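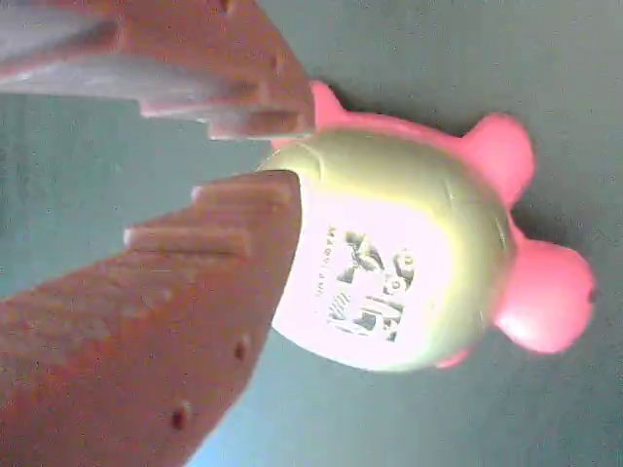

A small round toy with a white front panel.

Last updated: January

Every guidebook calls Ogola "unspoiled," which in my experience means the bus is late and the soup is good. I spent 14 nights on the island and can confirm both.

What I can't forgive is the new ferry schedule. The Pondero boat now leaves at 6:40 in the morning and comes back at noon, so day-trippers get a brisk walk around the harbor, a look at the chapel (founded in 1517, locked since breakfast) and a magnet. The island council calls this growth. I'd call it a fire drill with souvenirs.

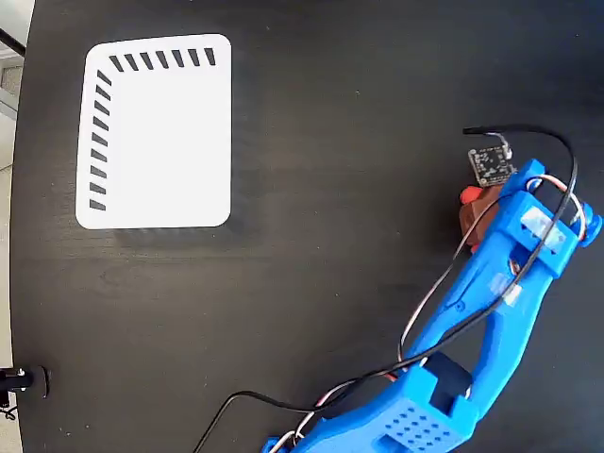 Meanwhile the path up to Rorgate, the one walk worth the fare, takes three hours if you stop for the view, and you should stop for the view. The day-trippers never see it. They do see the gift shop, twice - once on the way in and once while hiding from the wind.

My proposal is simple. Run one boat in the evening, let people miss it, and give the guesthouses something to do besides repaint their shutters. I'd gladly pay more for the ticket. I'd even buy another magnet.

Comments

Jabari Nyanda: The chapel key is at the bakery. You have to ask.

Erasto Mbwambo: Three hours to Rorgate? My mother does it in two, with shopping.

Jabari Nyanda: Your mother doesn't stop for the view.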